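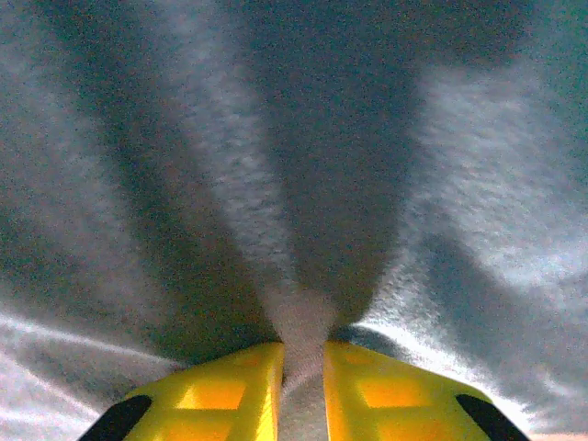 We are looking at taking the pews out of our sanctuary and putting in stacking chairs, and I would like to hear from churches that have done it. We are in Prirkura, small building, one service. The pews seat 112 if people sit close, which they don't. Average attendance this fall is 79. The chairs would be from Winditus, the padded kind with a pocket on the back. For the seats we are leaning toward a gray close to the cloth in the photo, same sort of fuzzy weave, though a couple of people would like it darker. My main questions are whether you regretted it, how the sound changed, and what you did with the old pews. I'd also like to know how you handled the vote, if you had one.
Posted by gravelroad_pastor, 18 November 2018

Reply from altoline
We did it six years ago. No regrets from me. The sound got worse for singing, because ours had wood pews with no cushions and now everything is padded. The congregation can't hear itself as well. If you have carpet too, I would try to get people to sit closer together, which chairs let you do. We just don't set out the back rows anymore.

Pews went to members first, then to anyone who asked. One family has theirs in the mudroom.

Reply from thirdpewleft
I'm going to be the one who says don't. Our church did this and I still don't like it. With pews, a family with four kids takes a pew. With chairs they need exactly six seats in a row, and if there are five they go somewhere else or split up. Small children slide between the chairs. Older people lost the pew in front to hold on to when standing up. A chair tips when you put your weight on it. We had one lady fall, and she was fine, but it was a bad morning.

Also somebody has to straighten chairs every single week for the rest of time.

Reply from gravelroad_pastor
Thanks both. On the chairs tipping, the Winditus ones come with a clip that locks them into rows. I haven't tried them in person. Does anyone know if the clips hold?

Carpet yes, wall to wall, and we are not changing it this time.

Reply from altoline
Ours have clips, different maker. They hold if you use them. After the first year most of ours weren't being used.

Reply from deacon_in_flannel
Same as above. The clips are fine but you have to lift each chair a little to seat it in the next one, and the crew setting up at 7 in the morning will skip it.

What is the reason for the change? You didn't say. If it's to use the room for other things during the week, then chairs make sense. If it's to look more current, I would save the money. Visitors do not come back because of chairs. They come back because someone talked to them and remembered their name the next week.

Reply from gravelroad_pastor
Fair question. It's the first one. We have no fellowship hall to speak of, only a basement room that holds 30, and there is a steep stair down to it. Funeral meals are the worst. The family ends up eating in shifts. We also have a homeschool group that would like a bigger room on Wednesdays, and I'd like to be able to do a meal before the Good Friday service without sending half the people downstairs.

The pews themselves are sound. They aren't antiques. They came out of another building when that one closed, sometime in the seventies.

Reply from deacon_in_flannel
Then I'd do it. Feeding people after a funeral is about as good a reason as there is.

Reply from mapleandhymnal
Have you thought about keeping some? Ours kept 2 pews at the back and 2 along the side wall and did chairs for the rest. The ones who wanted a pew have a pew. It looks a little mixed but after a month I stopped seeing it. The back ones are also handy for parents with babies, since you can set a car seat on a pew and it stays put.

Reply from thirdpewleft
I could have lived with that. Nobody offered it to us. It was announced in the bulletin and the next week there was a truck.

Reply from quietsidedoor
That last part matters more than the seating. We lost a couple over carpet once, and it was the same story. They didn't mind the carpet. They minded finding out with everyone else when they had given toward the old one.

On the vote, ours required two thirds by the bylaws for anything to do with the building. We had a meeting in the fall just to talk, no vote, and then the vote in February at the annual meeting. That gave people all winter to be annoyed and get over it. It passed with room to spare. I'd check your own bylaws before you order anything.

Reply from gravelroad_pastor
Ours says simple majority for spending over a set amount and nothing about furnishings. I had planned on January but I see the point about more time. Our annual meeting is in February also, so it may be easiest to put it there.

I like the idea of keeping a few pews. We have a side section by the piano that would suit it.

Reply from spareblanket
Coming at this from the cloth side, as I do some upholstery. Ask what the seat fabric is rated for and ask for a big sample, one you can sit on and spill on. Coffee and grape juice both. A fuzzy weave hides dirt well but it can pill where people slide in and out, and you'll notice it first on the aisle seats. Light gray shows juice. Medium gray is the one I'd pick. 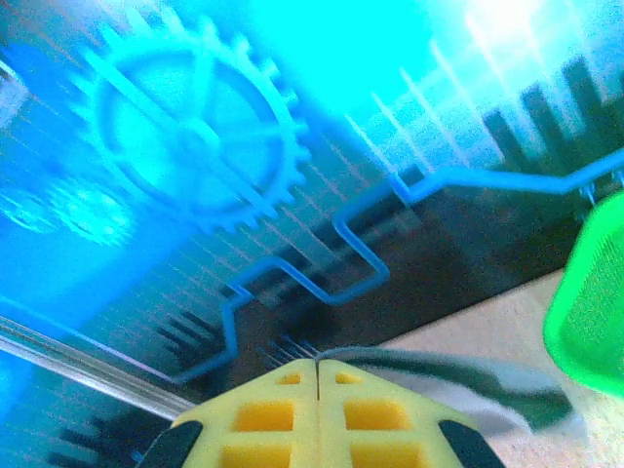 Light blue gear with the ribbed panel behind it.

If the sample comes back looking tired after a couple of weeks on an office chair, go with something flatter. We had seats redone by Kalogeropoulos Upholstery when I was at my last church and they told us the same thing. They also sold us a few extra yards of the same cloth to put in a closet. Do that. In five years the color will be gone from the book.

Reply from altoline
Second the extra fabric. We didn't, and we have three chairs that don't match.

Reply from mapleandhymnal
Disagree a bit on gray in general. We have gray chairs, gray carpet and white walls and it feels like a waiting room. If your carpet is already gray I'd go with a color.

Reply from gravelroad_pastor
Carpet is a dark red, so gray should be all right. I'll ask for the large sample. Good tip about extra yardage.

Reply from soundbooth_steve_no_more
To the sound question. I ran the board through a change like this. Two things. One, take a recording before the pews come out, with people in the room, same songs, so you have something to compare. Two, leave the padding off the chair backs if you have the choice. Padded seats get covered by people anyway. Padded backs soak up sound whether someone is sitting there or not. In a small room with full carpet you'd notice.

Reply from thirdpewleft
Bare backs are hard on anyone who has had back surgery. Just saying. Sermons run long.

Reply from soundbooth_steve_no_more
True enough. You could order a few of each. Ours were the same frame and they stacked together.

Reply from lakeroad_retired
What about storage? I don't see it mentioned. When you clear the room for a meal the chairs have to go somewhere. At the Sirnlow camp, where our district holds its retreats, they stack them in the chapel entry and then nobody can get through the door with a walker. Measure how tall a stack you can lift safely and how much wall you need. We did ours eight high and that was too high for most of the people doing the lifting. Five is better. Buy the cart.

Reply from gravelroad_pastor
I had not thought about storage enough. There's an old coat room off the entry that is mostly boxes of VBS materials. I will go measure it this week. Would you use chairs around the tables for the meals too, or do you have separate folding ones? I'd rather not have gravy on the new seats.

Reply from lakeroad_retired
Separate if you can stand to keep them. We used the good ones and were sorry.

Reply from deacon_in_flannel
We use the good ones. They wipe off all right, but ours are vinyl and the pastor hates the noise they make when everyone stands up to pray.

Reply from quietsidedoor
One more on the old pews. Check whether any of them have name plates. Ours had small brass ones on the ends, given in memory of people, and we called the families before anything moved. Two of them wanted the plate and didn't want the pew. One wanted to come sit in it for a while first, so we opened the building on a Saturday.

Reply from gravelroad_pastor
There are plates on the front ones, but from the church they came from, not ours. I don't know if anyone from there is still around. I'll ask at the next district meeting before we do anything with those.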